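2 April 2026, kitchen cell

Picked up where Teresa left off with the grasp planner. The Kotham config still assumed the old gripper, which explains a week of fingertips stopping politely short of everything. I changed the tool offset, reloaded, and jogged down to a hover over the board to check it against the wrist view.
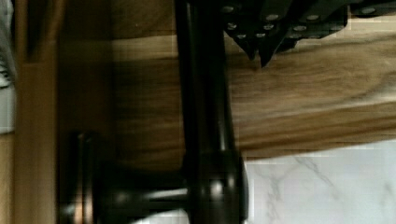
Offset looks believable. The faucet is less welcome. It's dark, shiny and narrow, and the depth filter treats it as an opinion. Jailson wants a hand-drawn keep-out box around it. I want the filter fixed. We'll do the box.

Next job was the packet on the board, planned from the overhead view. The segmenter likes pale things on dark wood, so this is as easy as its life gets. It still gave me two candidate grasps with the yaw flipped, and the planner chose the one that winds the cables. Added a cost on wrist rotation, weight 30, chosen by the scientific method of typing 30.
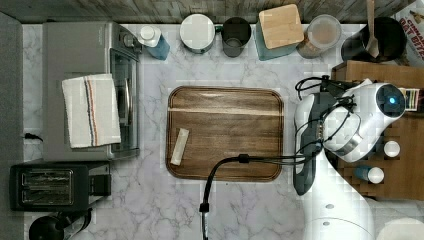 Tea box

Gumaro's new labels are in. The detector reads STASH well enough and then merges the smaller sachets into one large, confident sachet.
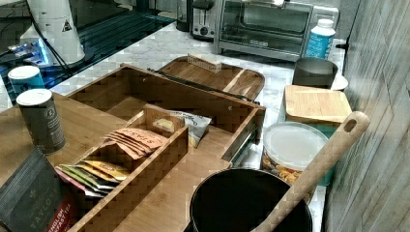
Lowering the merge threshold splits them, and also splits the lid. Mirjam suggests masking to the inside of the box before clustering. Annoyingly sensible. Branch is tea-mask, don't merge it yet.

Last thing was the drawer. With it open, the collision map has to include it, and ours only knows the closed model.
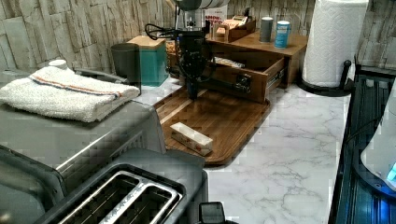
Temporary fix: publish the drawer as a separate object with its own joint value, typed in by hand. Planning timeout is up to 700 ms while I work out why the tray gets checked twice.

Still open: faucet filter, yaw cost, Elvia's question about log names.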